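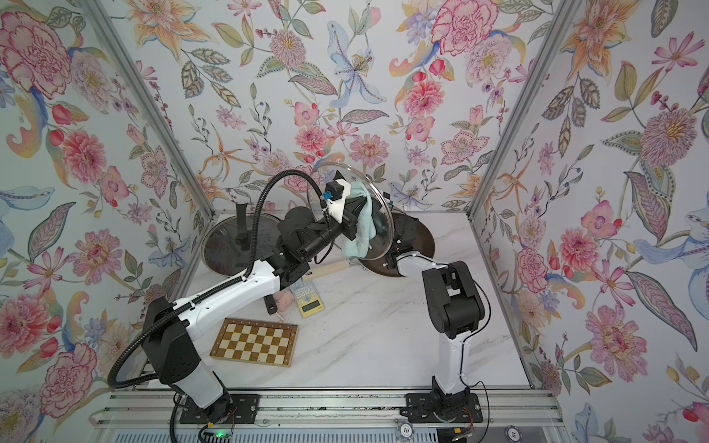 Geetha Acharya writes that a glass lid only ever needs a dry cloth, and that if yours still looks cloudy you bought a bad cloth.

I've read this advice a lot since August and I don't buy it. The post it comes from has 2431 likes. I'd like to know how many of those people own a glass lid they've fried under.

A dry cloth will take off water spots if the water is fresh. It'll take off dust. What it does with a thin film of oil is move the oil over to the other side of the lid, and then you hold it up to the window and there's a rainbow on it.

My own routine, for what it's worth: hot water, a drop of plain dish soap, rinse, stand the lid up on its edge, then the cloth. Both faces. Then run a corner of the cloth along the metal rim, where the gunk lives.

The rim is my whole problem with lids. Water gets under there and sits. You put the lid away "dry," and the next morning there's a little brown line on the shelf paper. I've never seen a cloth fix that, at any price.

Speaking of price. Brulo says its glass cloth is good for 200 washes. Whose washes? At what heat? With fabric softener or without? It doesn't say on the package and it doesn't say on the site. Mine started leaving lint way before I'd have thought to keep score.

Tomás Nogueira asked if I'd tried the Lurus spray. I have. It smells like a pear. The lid looked the same as the half I did with vinegar and water, and I did the halves on purpose, with a strip of tape down the middle.

Also tried: newspaper (gray fingers), coffee filters (fine, but you go through a stack), an old T-shirt (better than the Brulo, sorry).

OK, pans, because people keep lumping them in with the lids.

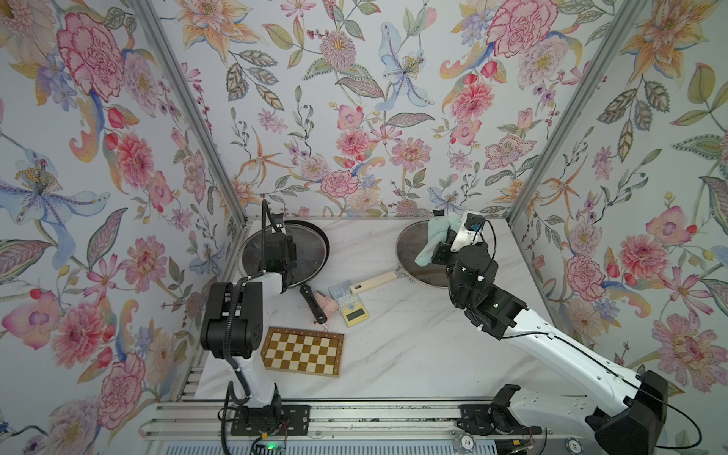
Dark pan on the left, steel on the right.

Two pans, two completely different jobs, and the advice going around treats them like one thing. "Wipe while warm." Warm how? A steel pan you can soak and scrub and bully all you want. A dark pan, it depends what the dark is. Seasoning? Coating? Years of neglect? Ask that first.

If it's a coating, no scouring pad. If it's seasoning, a soft brush and get it dry fast. If you don't know, treat it like a coating until you find out.

Light wooden handles: keep them out of the sink. I know somebody is going to reply that theirs has been through the dishwasher for years. Great. Send me a close-up of the end grain.

Subbarao Rao says oil the handle once a month. I'd say oil it when it looks thirsty. Once a month sounds like a number someone picked so it would fit on a label.

And do the lid before the pan. If you do the pan first, your cloth is greasy and you're back to the rainbow. It's the one bit of the original post I agree with, and it was down in the replies.

Tharun Amin wants to know if a lid should be stored on the pan. I don't, it traps damp and the knob gets knocked every time I reach past it. I stand mine in a cheap rack. The rack wobbles.

Still looking for one person who has tested the 200 washes. If that's you, tell me what water temperature you used.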